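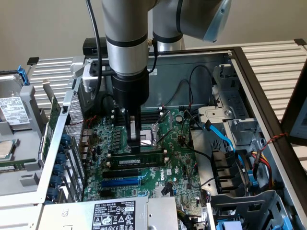 Cell at Cesdale, arm over the socket area of the Dell tower.

2023-11-05

Most of the day went to the Podenent cell. The processor handling routine has been drifting since the fingers were changed in March, and the Prasex controller only logs the drift when it passes the alarm limit, so it had been building up for a while before I saw it.

Started with the tool center point. Re-taught it off the fixed pin, four orientations, and the old Z value was off by more than the routine can tolerate. Saved the new one under a separate name and left the old one in the controller in case the Sepúlveda cell still calls it. Cleaned the finger faces with alcohol and checked the bolts on both gripper arms. One took a quarter turn. Marked it with paint pen.

Next the grip force. It was set at 400 in controller units, which is fine for a memory module and too much for thin sheet metal. Brought it down to 100, got a slip on the test coupon, and went up in small steps from there. 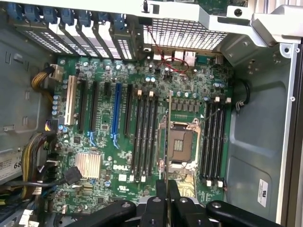

Approach speed over the board is now capped at 97 in the same menu. I would like it lower, but the cycle gets long and the path planner starts inserting pauses of its own. Retract is unchanged. The contact pins are the part I worry about – one touch with a finger and the board is scrap – so I added a keep-out volume over the socket that only the pick and place steps may enter.

Wrist camera after that. Focus ring was tight. Redid the hand-eye calibration and stored it as file 1156. Residuals are better toward the middle of the view than in the corners, same as always with this lens.

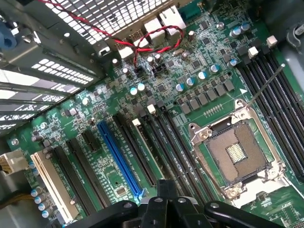

Wrist view on the diagonal. Socket open, lever up.

The diagonal pose gives the vision routine trouble. It locks on to the blue slot without any problem and then hunts for the socket corner. Moved the search window and raised the threshold. Will leave the straight-down pose as the default for now.

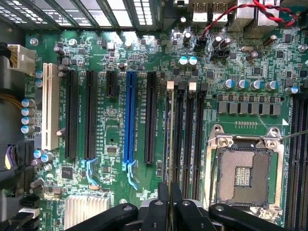

Wrist view from directly above, memory slots and open socket.

Still to do: strain relief on the arm cable, backup of the controller to the shared drive, new finger pads on order. Cell left in manual with the speed override at minimum.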